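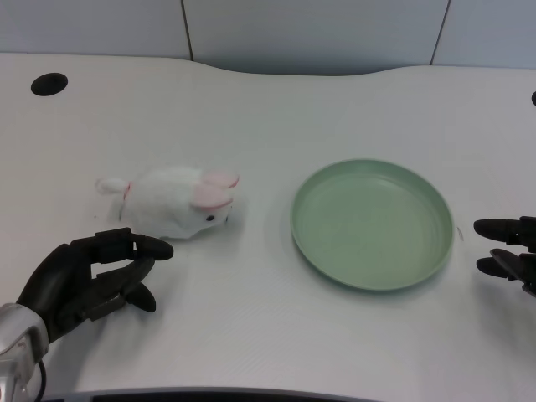

Réunions : et si on commençait par en supprimer ?

Chères lectrices, chers lecteurs, voilà que revient la saison des agendas pleins, et plusieurs d'entre vous m'ont écrit pour me demander comment les équipes de Lorora avaient réussi à se libérer leurs matinées. Je vous avais promis d'en reparler, je tiens parole (avec un peu de retard, pardonnez-moi !).

Chez Lorora, on comptait au printemps 24 réunions récurrentes inscrites au calendrier du seul service clients. Certaines dataient d'un projet terminé depuis belle lurette, le fameux Ningate, que les plus anciens évoquent encore avec un soupir. La direction a donc tenté une chose toute simple : effacer toutes les invitations en juin, puis laisser chaque équipe recréer celles qui lui manquaient vraiment.
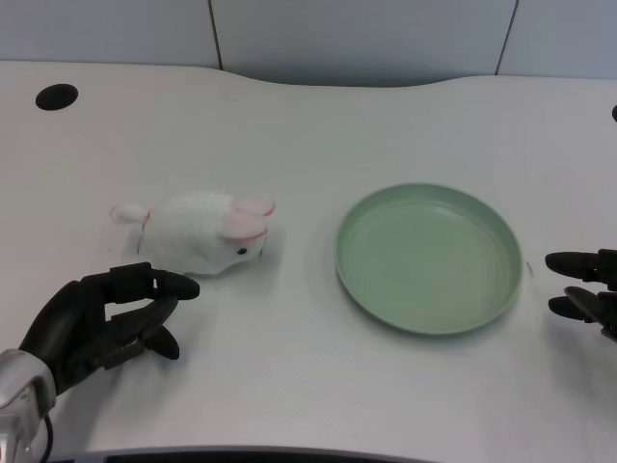 Et savez-vous combien sont revenues ? 15, et la plupart en plus court. Les autres ont été remplacées par un mot dans le journal partagé, ou par rien du tout, ce qui m'a beaucoup plu. Il y a eu des grincements, bien sûr. Le point hebdomadaire avec l'atelier de Betancur avait disparu avec le reste, et une commande est restée en plan avant que quelqu'un ne décroche son téléphone. On l'a remis, le mardi, à 9 heures.

Ce que j'en retiens pour nos propres maisons, c'est qu'il vaut mieux prévenir les partenaires extérieurs avant de toucher à quoi que ce soit, et garder une trace de ce qu'on efface. Pensez aussi aux collègues à temps partiel, pour qui la réunion du lundi est parfois la seule occasion de voir tout le monde autour d'un café.

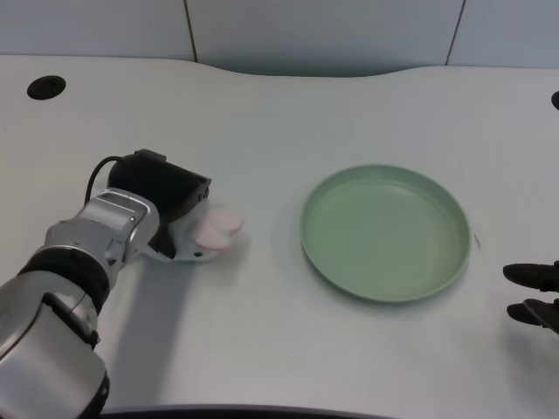 Lettre n° 22 – page 3

L'équipe de Trorero se lance à son tour à la rentrée, avec une variante que je trouve maligne : chaque invitation recréée doit porter une date de fin. Je vous raconterai ! D'ici là, si vous avez essayé quelque chose du même genre, même raté, écrivez-moi, je lis tout et je réponds (presque) toujours.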